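About Us – Bramgate Gripper Bench

We try out grippers, arms, cameras and controllers so you don't have to buy the wrong one first. Small shop, one main bench, plenty of shelves.
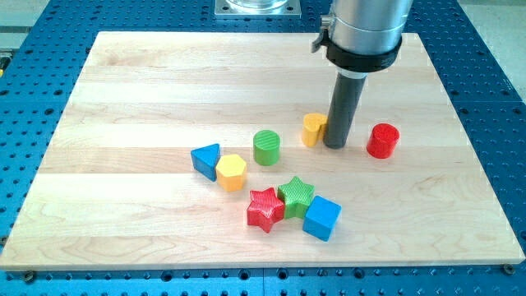 Block work on the maple-look board, plain rod fitted.

What we do

You send us a tool, or tell us which two you can't decide between. We bolt them up, run the same jobs on each and send back the numbers, plus the clips. Mostly end effectors – fingers, suction, soft grippers, plain rods for pushing. Also wrist cameras, overhead cameras, and controllers when somebody has a controller problem that they think is a gripper problem. Happens a lot.

We don't sell hardware. We don't take a cut from anyone who does. If a tool is bad at your job the report says so on page one.

How we got going

Started as the test corner of Flilport, a packaging line builder. Every new line meant the same argument over which gripper, and the same week lost to it. After a while other builders were asking to borrow the results, then asking for their own. So the bench moved out to Bramgate and got its own name on the door. Flilport is still a customer. They pay the same rate as everybody else and they wait thier turn.

How a test runs

Pushing first. It's the cheapest way to find out whether an arm and its controller agree with each other. Blocks on a board, a rod on the arm, and a list of moves: star to the cube, heart to the far corner, split up a cluster without knocking the rest out of place. Sounds easy. Round blocks wander, stars catch on each other, and a camera set up badly will show itself in the first few minutes.

Then grasping, if you're testing a gripper. Same shapes where we can, so results can be put side by side. Then your own parts. Bring more than you think we need, they get scuffed.

Every run gets logged, good and bad. Our last big comparison was the Ilutetti controller against the older Bañez unit, same arm, same rod, same block layouts. 1,882 runs on the Ilutetti. Only 1,249 on the Bañez before the slot ran out, so we report rates and don't compare the raw totals. Short version – Ilutetti was smoother on long pushes, Bañez recovered better after a bump. Neither one won outright. Full writeup goes to anyone who asks.

What we need from you

Mounting drawing. Cable pinout. Software version, the real one and not the one in the brochure. A sentence or two on what the tool is meant to pick up or move. If it needs air, tell us the pressure before it ships.

Typical job is about 4 weeks from when the box arrives. Rush slots come up now and then, ask. Repeat tests on a changed part are quicker as the fixtures are kept.

Visiting

Customers are welcome to sit in on their own tests. Safety glasses at the door. No visits while another company's prototype is on the bench, so please book ahead and dont just turn up. Parking is round the back, loading door is the one with the ramp.

Getting in touch

Use the form on the contact page, or ring the bench during working hours. If it rings out we're mid-run – leave a message and the model number.

Page updated 12/9/25

Recent from the bench
Ilutetti vs Bañez: pushing results
Soft fingers on bagged parts, first look
Where to mount an overhead camera (and where we got it wrong)
Shipping a gripper to us: packing notes
September open slots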